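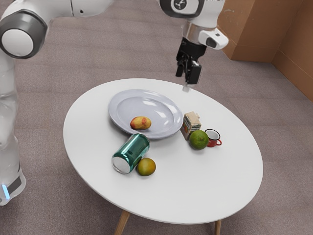

Plulmont wetland boardwalk to reopen to visitors in August

The boardwalk at Plulmont Wetland Reserve will reopen in August after the replacement of its northern section, giving visitors access to the Tully hide for the first time in 2 years.

Reserve manager Mirsad Radulović said the new section was 300 feet long and stood higher above the water than the old one, which was often closed after heavy rain.

“The previous boardwalk was built when water levels in the marsh were lower,” Mr. Radulović said. “By the end we were closing the gate after every large storm, and people who had driven a long way to see the herons were turned back at the parking lot.”

Asked why the work had taken longer than first announced, Mr. Radulović pointed to the nesting season. Construction stopped each spring and did not resume until the young birds had left the reed beds.

“We could have finished sooner, but the contractor would have been driving posts beside active nests,” he said. “The permit did not allow it, and we would not have asked.”

The reserve lies between the town of Listden and the Otevine River. Its ponds are a resting place for migrating ducks and shorebirds, and the river edge supports a growing population of otters. Staff planted 200 native willows along the bank last fall to slow erosion near the trailhead.

Mr. Radulović said the willows were doing well, although deer had damaged some of those closest to the road. Wire guards will remain in place through the winter.

Visitors are asked to keep to the boardwalk at all times. Dogs are permitted on the river trail on a leash but are not allowed on the boardwalk or in the hide.

“Most people follow the rules once they know there are birds on the ground a few feet away,” Mr. Radulović said. “The new signs say so more clearly than the old ones did.”

The gate will open at 7 a.m. and close at sunset. Parking at the Listden entrance is free — the smaller lot on the Otevine side remains closed until drainage work there is complete. School groups should contact the reserve office before visiting.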